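4.2 Finger comparison on deformable objects
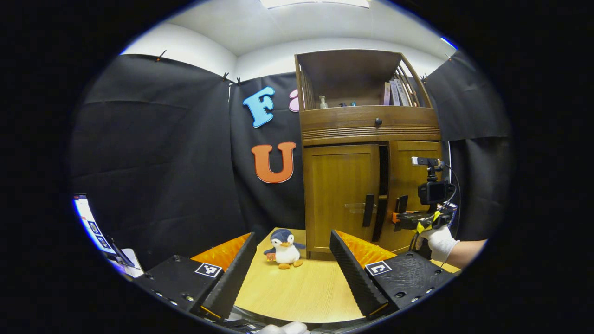
Figure 4. Wrist camera view of the ribbed fingers on either side of the plush penguin. A fiducial marker is printed on the top face of each finger housing.

The second comparison concerns objects that yield under contact. Rigid blocks, treated in Section 4.1, separate the two finger designs poorly: both hold a block at almost any approach angle, and the remaining failures come from the operator. A plush toy is less forgiving. Its outline changes as the fingers close, and a grasp that starts on the body can end on a flipper.

We tested the Clurnard finger, a tapered paddle with a ribbed contact face (Figure 4), against the flat Tavine finger used in our earlier work. Both mount on the same handheld body, so the camera pose and the trigger linkage are unchanged between conditions. Each finger was used for 40 grasps of the penguin by each of 4 operators. The object was placed upright on the tabletop and reset by hand after each attempt. Operators alternated fingers between blocks of trials to limit practice effects.

Finger opening is recovered from the two housing markers. The wide-angle lens bends straight edges strongly near the border of the image, and the markers sit low in the view, where this matters most. We therefore calibrate with the Rønning fisheye model and fit the marker distance directly in the undistorted image. Frames in which either marker fails to decode are dropped — we do not interpolate across them. The retained set for this object contains 3,165 frames.

A grasp counts as stable if the object is lifted clear of the table and shows no visible rotation relative to the fingers until release. The ribbed finger gave fewer slips on the rounded body. The flat finger was easier to withdraw after placement, as the ribs tended to catch on the plush and drag it a short distance. This drag was not scored as a failure, but it does shift the final object position and should be kept in mind when reading the placement errors in Section 4.3.

Labels were assigned by Ghazal Nazari from the wrist video alone, without access to the trigger signal. Ambiguous grasps, mostly those where a flipper folded under one finger, were viewed a second time at reduced speed. The same labeling procedure was applied to the Vurnwood sequences.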